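# Training center replaces fixed desks with tablet-arm chairs on casters

September 14, 2025

The Tanui training center has cleared the fixed desks out of its ground-floor classroom and is filling the room with black tablet-arm chairs on casters. The chairs were supplied by Trudanik and will be in use for all evening courses by the end of the month.

Each has a padded seat, two armrests and a writing tablet that folds down beside the seat. The center ordered 107 of them. A first group was delivered in March and tried out in a smaller room before the full order went in.
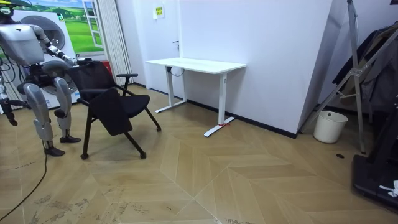 Will students still have somewhere to put a laptop? The center says the writing tablet is meant for notebooks and small laptops, and two long tables will stay at the back for anyone who needs more room.

Farhad Tehrani, who runs the center, said the old desks made it hard to teach anything but lectures. Language and first aid classes spent the first part of every session dragging furniture to the walls, and the desks had to go back afterward in the same rows.

"With casters you can go from rows to a circle while people are still taking their coats off," Tehrani said.
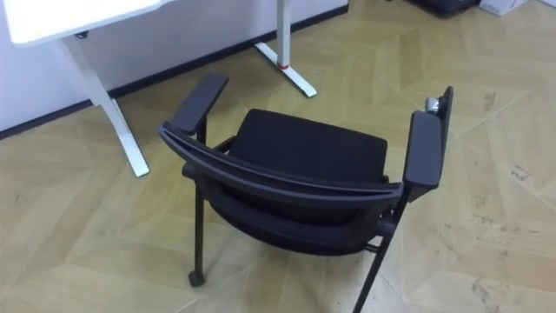

He said the center looked at stacking chairs first, which cost less, but teachers wanted a writing surface and armrests. Older students in particular had asked for something to push up from when standing. The order came to $485 for each set of two chairs, delivery included. The budget also covered cleaning the floor, which had not been treated in several years.

Classes will share the chairs on a simple rule. Whoever teaches last in the evening folds the tablets down and rolls the chairs to the wall by the windows, leaving the path to the door open. Chairs are to be moved by the backrest or the armrests, and the tablets are not to be used as handles. A printed sheet with the rule will go up next to the light switches.

The center has about 335 people signed up for the fall term, a little more than last year. Most classes have fewer than 20 students, so two groups can set up in the large room at once with a folding screen from Cleluro between them.

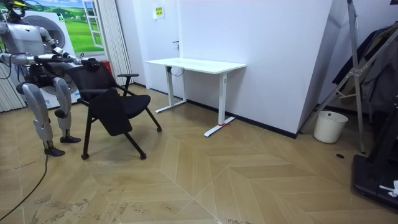
What happens to the old desks? A storage firm, Tendow, is holding them until the end of the term, and local schools and clubs can ask for them at no charge if they arrange their own pickup.

Left-handed students raised a question at the spring trial, where every chair had its tablet on the same side. Tehrani said a small number of chairs in the final order have it on the other side. Those will be marked with a strip of tape under the seat – the color has not been picked yet.

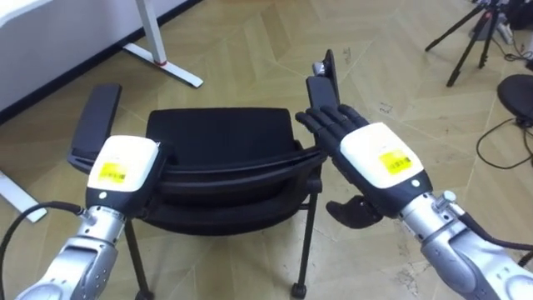 Marlene, a bookkeeping student at the spring trial, said the seats were comfortable for a two-hour class but that the tablet felt small once she had a calculator and a ledger on it. She plans to take a place at one of the back tables.

The front office is taking comments on the chairs through the first weeks of term. Forms are at the desk by the main entrance.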